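FOR IMMEDIATE RELEASE

Trekley publishes first results of its table clearing trial

STOVBY, June 16, 2021. Can a machine clear the table after a meal? Trekley, a small company which tests household equipment for shops and housing associations, today publishes the first results of a trial on this question. The short answer is: partly, and slowly.

In the trial, one robot arm was given 200 small tasks at a table with ordinary things on it. Each task was a single sentence, such as "put the cup in the bowl" or "put the spoon on the tray." The arm had to find the thing, pick it up, carry it and let it go at the correct place. A person was allowed to stop the arm but not to help it.

The arm completed 94 of the 200 tasks on the first attempt. In the other tasks it took the wrong thing, lost its hold on the way, or stopped before it reached anything. Trekley did not count a second attempt as a success, even when the result on the table was good. In a home, a cup which falls one time is already a broken cup.

The things for the trial were chosen in the kitchen department of the Marikar store in Stovby and in its toy department. Bowls and cups have hard edges and a clear shape, and the arm did best with them. Flat things were more difficult. A fork lies very close to the wood, and the fingers have to come down almost to the table to get below it. Soft things were the most difficult group of all, and the banana peel has the lowest score in the report.

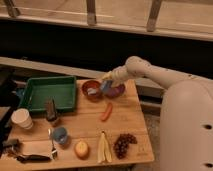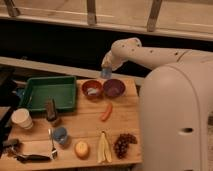 The small blue cup in the gripper, over the red-brown bowl.
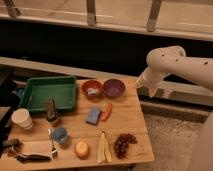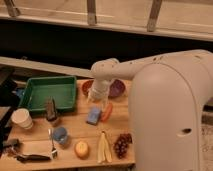

Text: Allow, press office of Trekley

The time is also a question. The median for one completed task was 89 seconds, from the sentence to the open gripper. An adult needs much less. Trekley is of the opinion that speed is not the main problem for a home, as many people would be happy to leave the kitchen and let a machine work for an hour. The main problem is that the person must still stay near. As long as somebody has to watch, no work is saved.

The report also looks at what the arm was not asked to do. It did not wipe the table, it did not wash anything, and it did not decide by itself what is garbage and what is still food. For a person, a paper cup on its side and a clean cup which stands upright are two different cases. The arm treats both as cups, if the sentence does not say more. Trekley thinks that this kind of judgment will need more years of work than the gripping.

For shops the picture is a little more positive. To put returned goods from a counter into a box is a similar job, but the goods are more alike and the place is always the same. Trekley advises its customers in retail to follow the development and to make small tests. It advises housing associations to wait with any purchase.

A second round of the trial will start in October. It will use the same list of sentences, with 5 different arrangements of the table, so that the results can be compared. Drawers and doors are not part of the second round.

The full report, with the list of all tasks and the result of each one, is free of charge. Journalists can order it from the Trekley press office in Stovby. Visits to the test room are possible for small groups after agreement with the press office.

About Trekley
Trekley tests kitchen equipment, cleaning machines and small appliances in its own rooms in Stovby. The company does not produce or sell any of the machines that it tests.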